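Progress report to the Hoekstra Fund
Reusable lunch containers at Stastel primary schools
Monday, February 2, 2026
Prepared by Rafail Rallis

Summary

The project is on schedule in two of the three schools and five weeks behind in the third. Spending is under budget. We are asking for one change to the grant terms, set out at the end.

What was done this period

The lending service opened at Onditz Road School in the first week of term and at the Lower Stastel school two weeks later. Families sign up once, on paper or at the office, and the child collects a clean container in the morning. Used containers go back into the crates by the lunchroom door.

As of the last count, 244 children are signed up. Our target for this stage was 170, so we are ahead, mostly on account of Onditz Road, where the principal put the form in the enrollment packet. At Lower Stastel, sign-up was slow until the parents' evening and then picked up.

We bought 600 containers from Clovow in two orders. The first order arrived complete. The second was short by one carton, which Clovow replaced at no charge. 420 containers are now in use or on the shelves at the two open schools. The rest are in storage for the third.

Washing

Each school runs its own wash after lunch. Onditz Road uses the existing kitchen dishwasher and this has caused no trouble. Lower Stastel has a smaller machine, and the kitchen staff were staying late to finish. We moved their second load to the following morning and paid for an extra hour of kitchen time out of the staffing line. The cooks say this works and we plan to keep it.

Drying takes longer than we allowed for. Lids hold water in the groove and have to be stood on edge. We bought two more racks per school.

Third school

Hill Street was meant to open in January. The plumbing in the kitchen annex failed inspection and the district has to replace a drain before any new equipment is connected. The work is booked, and we now expect to open after the spring break in April. Ilgın Sezer has met with the Hill Street staff and the training is finished, so there should be no further delay on our side.

Losses and returns

Most containers come back the same day. The ones that don't usually turn up on Monday in a backpack. We do not charge families for lost items and would like to keep it that way. Lids go missing more often than bases.

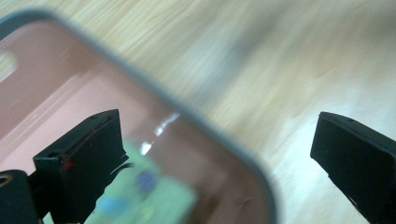
We have asked Clovow to quote for spare lids sold separately. They currently sell full sets only, and buying a set to replace a lid is a poor use of the grant.

Budget

Equipment is fully spent except for the spare lids. Staffing is slightly over because of the extra hour at Lower Stastel. Printing and outreach are well under, as the schools copied the forms themselves.

Request

We ask the Fund to let us move the unspent outreach money to staffing through the end of the school year. The total grant would not change. A revised budget sheet is attached. Please send questions to Ilgın Sezer, who will be handling correspondence while I am on leave.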